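Two grippers, one lunch bag: my afternoon with the Tipoki and the Forkora

I stopped by the Skaltach lab in February to watch a gripper trial, and I'm still thinking about lunch bags. The team there is picking a hand for its two-arm packing setup, and they've narrowed it down to a pair of candidates: the Tipoki, which they've been running for a while, and the newer Forkora. Same arms, same controller (a Nekard box that hums a bit more than I'd like), same job.

The job sounds so easy! Get food into a soft navy bag with a zipper on top, and close it. But soft bags are a pain for robots. The sides give when you push them, the handles flop wherever they please, and a zipper pull is a tiny thing to go after with big black fingers. 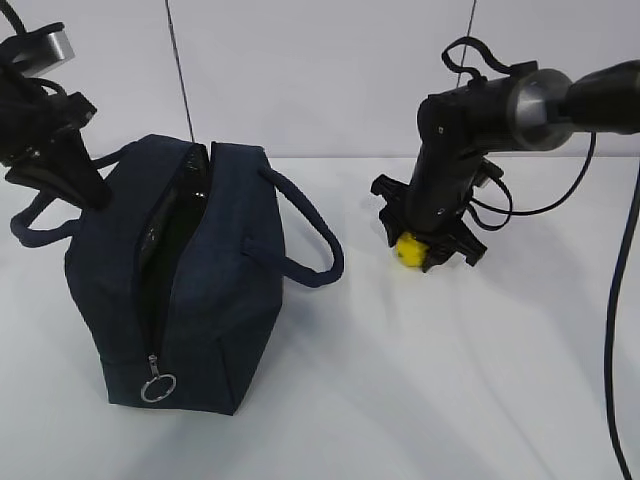
Something yellow under the right-hand gripper, with the bag unzipped and waiting.

Blair Baird, who runs the trials, told me they went with two arms because one arm kept shoving the bag across the table. With a second one they can steady it from the other side, at least on paper. "Most of my week is the bag," Baird said. "The food is the fun part."

Each round uses 4 things: the bag, a lemon, a cucumber and a glass container with a snap-on lid. I asked why those, and the answer was pretty sensible. The lemon is small and likes to roll. The cucumber is long, so it matters which end you grab. The container is heavy for its size and has a lid wide enough that the fingers have to think about their angle. 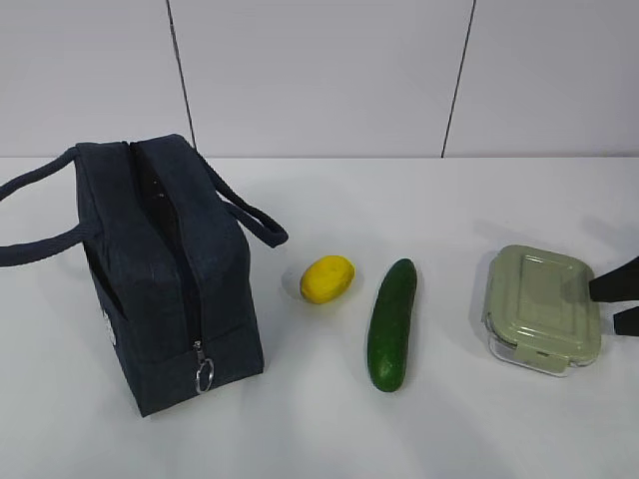

403 words

I got to see the approach to the container over and over, and that's where I'd say the two hands feel most different. The Tipoki comes in flatter and slower. The Forkora is quicker and a little bossier about it, and I caught myself leaning back in my chair a couple of times. Baird likes the speed but wants a gentler setting on the controller before it goes anywhere near a customer's glassware.

Then there's the zipper. The team scores it separately from the packing, and everybody in the room got quieter when an arm went down toward the front of the bag. I did too – it's weirdly tense, like watching somebody thread a needle in mittens.

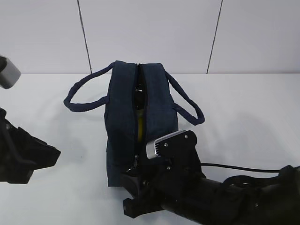 In close at the near end of the bag, with the zipper still open.

What about the cameras? Skaltach is also trying out 2 mounting spots, one higher than the other, and the debate over those was livelier than the one over the grippers. The lower view is better for the zipper, says one half of the room. The other half wants to see down into the bag. I'm with the second bunch, for what it's worth, though I only had a folding chair and a coffee to base that on.

No winner yet. Baird wants another set of rounds with both hands before the team writes anything up, and the container is going to get extra turns.
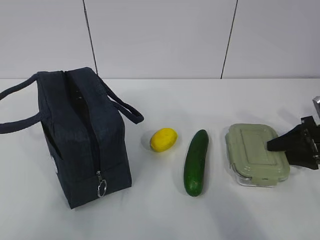
What's next for the trial

The next rounds swap in a lighter bag with flat straps, and the Nekard controller gets a software update first. Skaltach plans to post the scores for both grippers side by side, with the zipper scores in their own table. I've asked to come back for the lighter bag, and Baird said yes, as long as I bring my own lunch.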